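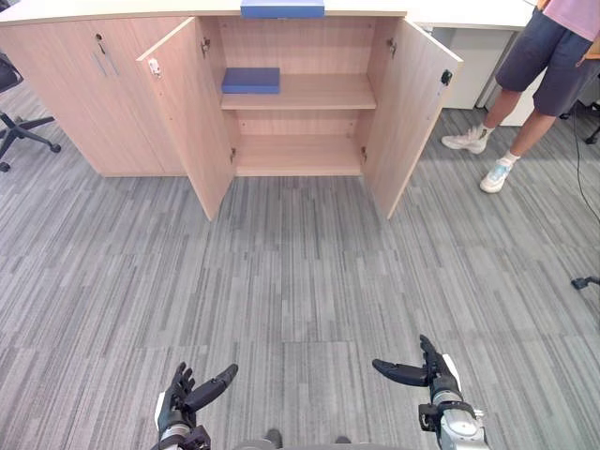 Office Support Skills, Unit 5
Storage Cabinets: Setting Up, Loading and Keeping Order
Hultedville Adult Learning Center
Handout revised Feb 3, 2024

Bring this handout to the practice session along with your tape measure. You will need the inventory sheet from Unit 4 as well.

1. Terms used in this unit

Carcass - the fixed box of the cabinet: top, bottom, sides and back.
Compartment - the space behind one pair of doors. A wide low cabinet often has two, side by side, and they may lock separately.
Shelf support - the small metal piece in the side panel that holds a shelf up.
Clearance - the free space a door needs to swing all the way open.

2. Before you load anything

Open both doors fully. On a low cabinet the doors come down nearly to the carpet, so a bag or a power cord on the floor will stop them. Check the hinges for play by lifting each door gently from the handle side. If it moves up and down, tighten the hinge screws before going on.

Press down on each end of the shelf. It should not rock. If it does, take it out and look at the supports. A support that has worked halfway out of its hole can be pushed back in by hand. A cracked one gets replaced.

Measure the inside width, the depth and the height above and below the shelf. Write all four on the inventory sheet. Do not use the outside measurements from a catalog. The Belhaj low cabinet in our supply room is 100 cm wide on the outside and 96 cm on the inside, and a row of binders planned for the larger number will not fit.

3. What goes where

Heavy items go on the bottom level. This means paper, full binders and small equipment. The shelf is for lighter things you reach for often, such as flat boxes of forms, envelopes and labels.

Flat boxes are laid down with the long side facing out, and the label goes on that side. Stack no more than two. With three or more, people pull from the middle and the stack ends up crooked.

The top of the cabinet is a work surface. A box can sit there while you are sorting, but it should be put away or moved on by the end of the day. In August the Flarby office had boxes on top of every cabinet in the hallway, and it took most of a morning to find out which ones were still in use.

4. Labels and keys

Each compartment gets a number, and the number goes on the inside of the left door. Use the Plurus label template, 86 mm size. Keys are tagged with the same number and kept at the front desk. Test the key with the doors open first, then closed.

5. Practice task

Work in pairs. Empty one compartment completely and wipe the shelf and the bottom panel. Take the measurements from section 2. Sort the contents into keep, move and recycle, then load the keep pile following section 3.

Hand in the inventory sheet with both names on it. Sheets with missing measurements will be returned.

Reading for next time: Unit 6, Filing Drawers and Hanging Folders - first half only.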